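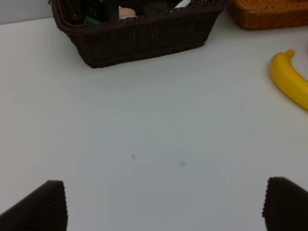
The clerk in Hidevby has turned back our petition for a ballot question on the council's ward map, and I would like to know whether we can fix it or have to start over. We needed 159 valid signatures and she says we are four short. She went through the sheets and sorted every name one way or the other, accepted or struck. Picture the two baskets on that table, accepted names going in the dark brown one and struck names in the orange-brown one. What I can't get a straight answer on is whether a name can ever be moved from the second basket to the first. Nine of the struck names were struck because the address on the sheet doesn't match the voter roll. I know most of those people. They moved within town and never updated their registration. They are real voters and they live here.

The letter says the petition is "insufficient as filed" and gives no instructions beyond that. It was printed from the Clonus system the office uses for checking, and each struck line just has a letter code next to it. I asked for a key to the codes and was told to put the request in writing, so I did.

What I want to know:

- Can the nine people update their registration now and have their signatures counted?
- Is there usually a period to add more signatures after a petition is found short?
- Does the council have any say in this, or is it only the clerk?

I am not a lawyer and neither is anyone else in our group. We used the form the clerk's office handed us in March and followed the instructions on the back. The last day to file for this November has already passed, if that matters.

Posted by **Shirin Azimi**, September 12, 2020

---

**wardwatcher**

I have carried petitions in a couple of towns, Hondever most recently, and the rules differ from place to place, so treat this as general. You need to read your own charter and then the state election law, in that order. If the charter has its own section on petitions, that is usually where the details are. If it is silent, the state rules normally fill in.

On the nine names: in most places a signer has to be a registered voter on the day they sign. That is a separate thing from having the right address on file. Someone who moved across town may still be a registered voter of the town, and some states tell clerks to count that signature as long as the person can be identified from the name and handwriting. Other states say the address must match and that is the end of it. Updating the registration now probably won't reach back and cure a signature made months ago. But it may not need to be cured if your state is one of the first kind. That is the question I would put to the clerk, in those words: "Does an old address in the same town disqualify a signature, and under what section?" Ask for the section number. Clerks are generally fine with that, and if there isn't one, you have learned something.

On adding signatures: look for the words "amend," "supplement" or "cure." A lot of charters give petitioners a short window after the certificate of insufficiency goes out. It can be very short, and it often starts on the date on the letter, not the day you opened it. Some charters make you file a notice that you intend to amend before you hand in the extra sheets. People miss that notice all the time. We nearly did in Hondever.

While you are working that out, do these things:

1. Keep the envelope the letter came in, with the postmark.
2. Ask for a copy of every sheet as marked by the clerk's office, front and back.
3. Get the key to the codes. A struck line marked as a duplicate is argued differently from one marked as not registered.
4. Go line by line against the voter list yourselves. You can normally buy or inspect the list. 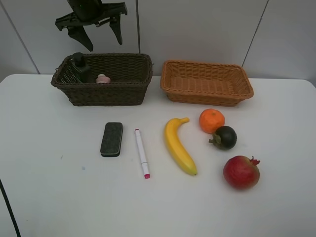

When we did our own check, the address lines were not where we got most of our names back. The clerk's staff had read handwriting wrong on a few lines and looked up the wrong person. One woman signed with her married name and was registered under the other one. A man was struck as a duplicate when it was a father and son with the same name at the same house. You only need four, so I would look at every struck line before spending a week on the moved voters.

As for the filing date having passed, that could mean your question goes on a later ballot and isn't lost. It depends on whether the law ties the petition to one particular election. Ask that too.

---

**R. from the east side**

The council should throw these maps out anyway. Ours were drawn so that two wards have 900 more people than the others and everybody knows why. But to your question, just get new signatures. It's faster than fighting. When you go door to door again ask people to write the address they VOTE from and print it clearly. And get far more than 159 next time, there are always bad ones.

---

**formerdeputyclerk**

I worked the counter in a town office for a long time, in a different state from most people here. A few corrections and additions.

The council usually has no role in deciding whether a petition is sufficient. That is the clerk's job, and council members calling the clerk about it does not help you. Some charters do let petitioners ask the council to review the clerk's certificate. If yours does, the request has to be in writing and there will be a deadline for that as well. After the council, the next step is court. Those cases move fast and have their own deadlines.

I would be careful about the advice above to just collect new signatures. If your charter has an amendment period, new signatures gathered inside it can be added to the ones already accepted. If you start a fresh petition, you may lose every accepted name and have to begin from zero. Find out which one you are doing before anybody goes out with a clipboard. Also check that the blank form is still the current version. Forms get revised, and one from March may not be accepted now.

For the nine with old addresses, some states accept a sworn statement from the signer saying where they lived on the day they signed. We took them. Our neighbors across the state line did not. Have those people update their registration regardless, so they are in order for November.

If the dates are tight, talk to a lawyer who does election work. Some firms will do a short consultation for a flat fee. Mitsotakis-Vlachou did one for a petition group I dealt with, and the letter they wrote was two paragraphs long and cited the right section, which got it read the same day. Bring the clerk's letter, the marked sheets and a copy of the charter with you to the appointment.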